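Chez Listero, la visite commence par le café et finit par un devis. Entre les deux, Huguette Chevalier nous a menés devant le Hesel, robot de service proposé en location aux restaurateurs, 400 euros par mois hors entretien. Épreuve du jour : le porte-addition. Baptiste Texier, qui tient une brasserie, en possède 116 et n'en a jamais refermé un avec émotion.

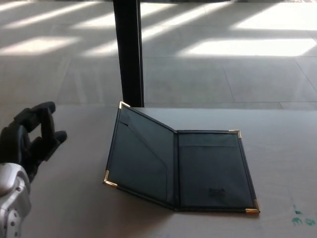
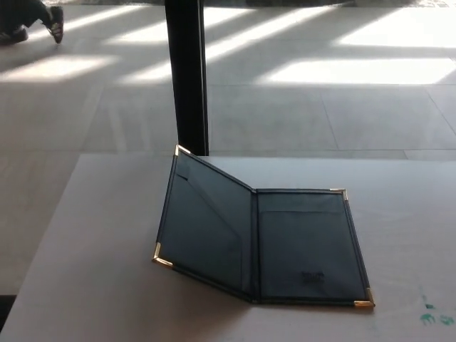 Le porte-addition à coins dorés, ouvert sur la table d'essai.

Le Courrier des salles - n° 1781

La main à plusieurs doigts est en option - évidemment. Texier a demandé si elle rendait la monnaie. On lui a remis une brochure de 4 pages, où la question n'est pas traitée. Prochaine visite en août, chez Tanner.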